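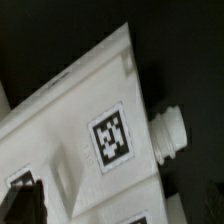

A test fixture with square markers on its face and a threaded peg on its right side, seen from the wrist.

The case against shop-floor robots is usually made with the wrong chore. People ask whether a machine can lift a crate or weld a seam, and that was settled long ago. The useful question is whether it can start a plastic nut on a plastic thread, at an angle, in poor light, and notice when it has crossed the thread.

My answer is that it can in a lab, and cannot yet at a workbench anyone would pay for.

Consider what the fixture gives away. The markers tell the software where the part is and how it is turned. The peg does not sag or roll. A hinge on a kitchen cabinet in Kamport has no such markers, and the screw that belongs in it is under the refrigerator.

At Mekarham, where I worked on the assembly cell, we ran a similar task 3072 times over one winter. With markers in view, the arm failed 3 times in every hundred. With the markers covered, it failed 43 times. The arm, the gripper and the part were the same. The difference was knowledge of position, and a person gets that from a glance and a fingertip.

Vendors will say that cameras are improving. They are. But vision is the smaller half of threading. The larger half is feel: the slight drop when the threads line up, the drag when they do not. Our force readings were clean enough to detect a jam -- usually after the first turn had already damaged the part.

Ploden, our customer, wanted the cell to replace two people on the evening shift. I advised against it. I would have approved it for feeding trays, where a missed pick costs a few seconds and no material.

Buyers should ask for one number before any demonstration: the failure rate with the markers removed. A supplier who has not measured it is selling the fixture along with the robot, and should price both.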